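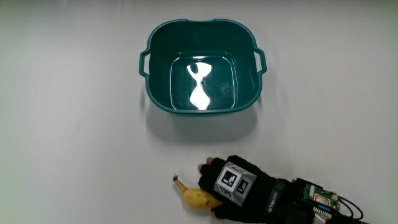 # About Brerora

Brerora runs practical courses in produce handling and small-batch packing for kitchens, grocers and school canteens. The school was founded by Remigiusz Żak, a former packing-line supervisor, and operates from a single teaching floor in Pluvville. Courses last 14 weeks, and up to 100 students enroll each year.

## What we teach

The first module covers washing, sorting and placing. Students work with whole fruit before moving on to cut produce, and they work with one piece at a time before working with trays. Bruise control is assessed from the start.
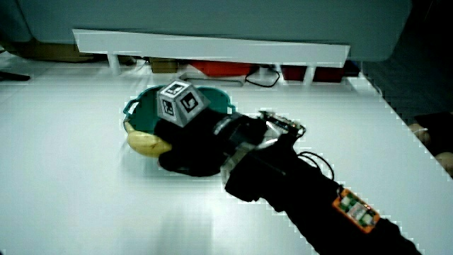

Placement is taught as a separate skill from picking. A piece of fruit should be set down and released with no drop, and the container should stay where it is. Shallow containers with a molded rim and side handles suit this stage: the teal basket holds a banana without forcing it upright, and the low wall leaves space for the hand. Fruit with slight bruising is kept in use for exercises and logged by grade, 1 or 2. It does not go to the canteen.

## Work surfaces

Each station has a white tabletop. Residue, peel fragments and liquid show up against it, and inspection takes less time. Stations are cleared and wiped between exercises, and tools are returned to the shelf marked for that station.

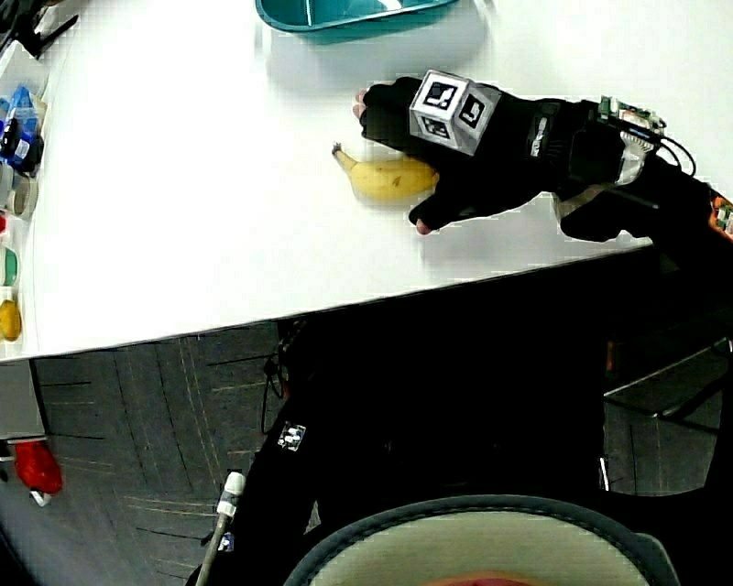 Approach and grip are practiced slowly. Students are asked to line up the hand before closing it, with the palm down and pressure spread along the fruit. A banana lying on its side with the stem to the left gives a clear direction for this, and a small brown speck on the peel is recorded before handling so that later marks can be compared with it. The container stays toward the far side of the table, leaving the middle free. Tape and packaged items are kept along the edge.

## Facilities and contact

The teaching floor covers 400 square meters and includes a cold store, a wash area and a packing room. Course records are kept in Nesico, our in-house grading system, and students receive a printed copy on completion.

Enrollment for the fall intake opens in July. Inquiries go to the Żak office on the ground floor, Brerora, Pluvville.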